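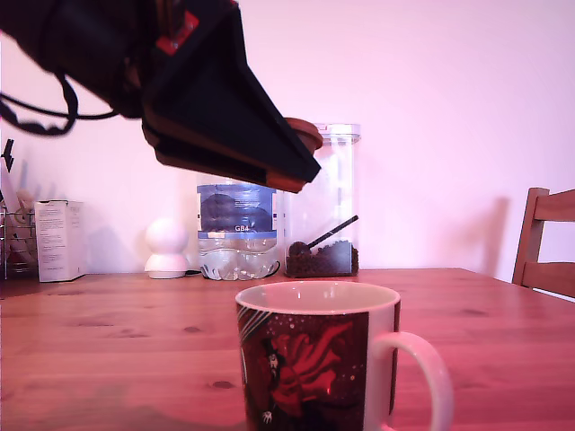

The gripper with a brown-orange lid, and behind it the jar with coffee beans.

Mehwish Baloch rents out robot arms for small kitchens and test rooms. Her service is called Tralidby, and it has customers in Sulldale and, for three months now, also in Curnville. I talked with her one morning in January, at a table with coffee things on it.

"People ask me first how strong it is," she says. "I would like them to ask how gentle it is. A lid is a difficult thing. It is round, and if you press from the wrong side the jar goes away from you."

The customer receives the arm, the gripper and a stand, and a technician comes for the setup. The rent is 387 a month. I said to her that this is a lot of money for opening coffee. She laughed, but she did not agree.

"You don't pay for the coffee. You pay to try your own objects, in your own room, before you buy something big. In a showroom everything is chosen by the seller."

The fingers have a rubbery pad on the underside, and it is the part that wears out. Baloch replaces the pads after some 1,000 grips, and the price of this is included. The cables I like less. They hang in a loop beside the gripper, and on a narrow counter I would be afraid for my cups. Baloch says a shorter set is coming, but she did not want to promise a month.

Teun Verschueren rented the arm for his test room in Curnville and kept it for 5 weeks. He is mostly satisfied. "The manual was written for engineers, and I am not one," he told me. "I called them very often in the beginning. They always picked up the phone, I must say that."

Would he rent it again? "Yes, for the jars. For glasses I would wait for the softer pads."

Baloch knows about this wish. The softer pads are now with two customers in Sulldale, and she expects their comments before she puts them on the price list.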